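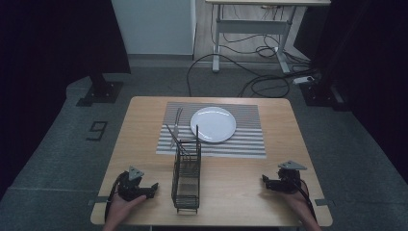 Laying a place for one: plate and fork on the striped mat, wire caddy in front, a gripper in each hand.

We use cookies to remember your settings and to see which pages are read. Accept all | Manage choices

Can a machine lay the table yet?

Setting a table is one of the chores people say they would happily hand over, along with the ironing and the bins. It is also one of the chores a machine still does badly outside a demonstration. At Skakport we spent most of February on a single version of it: one person, one plate, one mat and some cutlery in a wire caddy. This gallery page goes with the notes from that work. It is written for readers who want to know how far along household machines are, and who don't need the engineering.

The method is simple to explain. A person does the chore using hand-held grippers in place of fingers, and the movements are recorded. Enough recordings go into training a controller, which then tries the same chore with arms of its own. Jussara Damasceno ran the recording side and Edivaldo Caldeira looked after the training. By the end of the month we had 2715 recordings, of which 1088 were kept for the table work. The rest covered folding cloths and stacking cups, and will have their own pages.

About the picture

The mat has grey and white stripes, and the plate sits on the right half of it with the fork to its left. A thin silver piece of cutlery leans out of the top of the caddy. Two jaws that open and close are all the person has to work with on each side, so anything done at this table has been done without fingertips. People who try it for the first time on a Thursday afternoon usually want to put the grippers down and just use their hands.

The caddy is the hard part. A fork lying flat on a mat is awkward enough, as there is very little height to get hold of. Cutlery in a caddy leans whichever way it fell, and the handle can catch on the mesh on the way out. Pull at the wrong angle and the whole caddy comes along. A person fixes this without thinking, by steadying the basket with the other hand. The controller learned to do that too, but only after Edivaldo went back through the recordings and took out the ones where the second hand did nothing.

Wire mesh brings another problem. You can see through it, and so can a camera, which means the near side of the basket, the far side and whatever is inside all turn up together. Our earlier trials at Plenover used a solid pot and went better. We moved to mesh on purpose – plenty of kitchens have one.

Plates gave less trouble than we expected. The raised rim offers somewhere to grip, and a plate that lands a finger's width out of place still looks right to most people. Cutlery is judged more harshly. A knife at a slant looks like a mistake even when everything is where it should be.

How far along is it?

In the last round we gave the controller 18 attempts at taking one knife from the caddy and putting it down beside the plate. It managed 10. The failures were mostly at the lift, with the handle slipping in the jaws or the basket tipping. Two were placed the wrong way round, and we counted those as failures, though Jussara argued for letting them through.

Ten out of 18 is a fair result for a research bench and a poor one for a dining room. It is also slow. A child of six would have the table done, and be asking what was for tea, before the first knife was down. Add a second place setting, a jug or a tablecloth with a crease in it and we would expect the score to fall.

On the shop floor the answer is more encouraging. Teixeira, who pack cutlery sets for hotels, have the same pieces arriving in the same trays all day, and their line copes with very little help. The difference is the tidiness of what comes in. Homes don't have trays at a fixed angle, and most people would not want them.

Next we plan to try a deeper caddy and a plain mat, to find out whether the stripes have been helping the controller judge where the edge is. Edivaldo thinks they have. The cloth-folding pictures will go up after that, once the Tarkden trials are finished.

Get new galleries by email. Enter your address to join our monthly newsletter. You can unsubscribe at any time.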